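Flollby Street Community Kitchen
Part-time prep cook wanted, October start

We need a prep cook. Kind of fast. Our last one moved to Vurnby with two weeks notice and we've been juggling shifts ever since, so if you can hold a knife and show up, please read on.

Who we are: small kitchen, lunch only, Flollby Street, side door next to the tire shop. We cook for the senior center and whoever walks in. Menu changes every week depending on what comes in from Onow Produce. Lots of soup. Lots of cabbage right now.

The job: 13 hours a week, spread over 4 mornings. Friday is the big one, we put out 61 lunches and it gets loud. Start time is 7:30, done before 11. No nights.

What you'd be doing
Washing, peeling, chopping. Onions mostly, sorry.
Portioning and labeling. Labels need the date AND the allergens, every tub.
Checking in the Onow delivery against the slip. They short us on carrots a lot, so look in the box before you sign.
Wiping down your station, taking out the compost
Helping on the serving line if somebody's out sick

What we need from you
Food handler card, or be willing to get one in your first month (we pay the fee)
Able to lift a full stock pot with a second person
OK standing the whole shift
Some kitchen experience is nice. Home cooking for a big family counts, tell us about it.
English or Czech both fine in the kitchen, the written stuff is in English

You do not need a resume. If you have one, great, send it. If not just write a few lines about where you've cooked and which mornings you can't do.

Pay is hourly, same rate as our other prep staff, paid every 2 weeks. Ask and we'll tell you the number over the phone, it's getting reviewed this month and I don't want to post the wrong one. Lunch is included on days you work. Aprons and knives are ours. Bring your own shoes, closed toe, non slip, no exceptions on that. 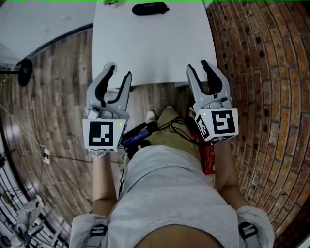 Trial shift: everybody does one, it's paid. You'll come in on a weekday morning and work next to Rostislav Skála, who runs the line. He'll have you do a soup base and a tray of roast vegetables, nothing fancy. He is picky about dice size so don't rush it. We usually call back the next day wtih a yes or no.

Parking is bad. The Vukčević Bakery lot is NOT ours, they do tow. Street parking opens up behind the library, or take the bus, the stop is right at the corner.

To apply: come by the side door between 11 and noon and ask for Rostislav, or leave a note in the mailbox with your name and phone number. Please write the number clearly, we had one last time we couldn't read and never got to call the person back.

Open until filled. If this page is still up then so is teh job.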